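Open day at a robotics workshop: worth it for a non-technical person, and can you try the grippers?

Asked by parkdale_mum on 2025-09-07

My son is in Year 9 and wants to go to the next open day at the Drendby workshop. I know nothing about robots. The notice says "handheld gripper demonstration, visitors may take a turn" and not much else. Has anyone been to one? I'd like to know what people do there, whether it suits a teenager, and whether I'll be standing the whole time. Parking info would help too.

3 answers

Answer from Tom_in_the_hills (marked helpful)

I went to the January one with my daughter and my father-in-law. It is a working room and they carry on working while you visit, so don't expect a stage or a slide show. You sign in, get a short safety talk, then go between the tables at your own pace.
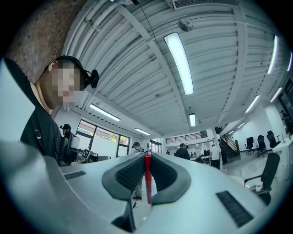 Most visitors spend their time on the grippers. You hold one in your hand and pick things up with it, and the movements are recorded so a robot can learn the same job later. They start you on easy objects. A marker pinched upright between the two black pads is a good first go, and it is harder than it sounds. My daughter squeezed too early on nearly every try and knocked it flat. The staff were patient about it. Natalia Nava ran our table and let each person have 5 turns before swapping.

After that you move up to using two grippers, one in each hand. The job at our table was to put a marker in a small black box.
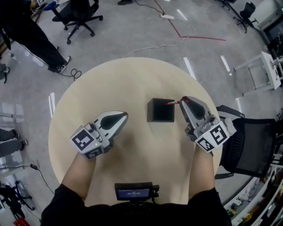

My father-in-law was better at this than either of us. He kept his left hand low and still and only moved the right. If your son gets frustrated, tell him to slow down near the box and line the marker up first. The white cubes with the square patterns on them are for tracking where each gripper is, so he should try not to cover them with his sleeves. Long sleeves get pushed up anyway.

Seating: there are office chairs along the wall and I don't think anyone would mind you using one. Ask first at the tables. Watch for cables on the floor. We stayed over 2 hours, which was enough for us.

Parking is in the lot behind Cirham Street. It was full by the time we left.

Answer from kel_b

Yes, take him. Mine was 14 and loved it. The people using the grippers wear little cameras on their heads and you can stand fairly close to them while they work, just not between them and the table. 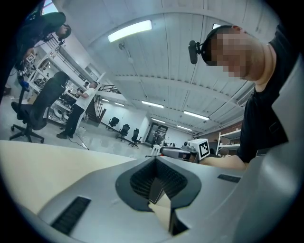
Working with the handheld grippers, head camera on.

It gets noisy when there's a group through. No food in the room, but Roletti across the road does sandwiches until 3. Closed shoes, they turned a kid in thongs away when we were there.

Answer from grumbleweed

Depends what he's after. If he wants to see big robot arms throwing things around he'll be let down. The one at Cárdenas has more of that but you have to book.

Comment from parkdale_mum

Thanks all. Booked for 4 of us as his cousins want to come now. Will bring closed shoes. Does anyone know if the Cirham Street lot takes coins or is it app only?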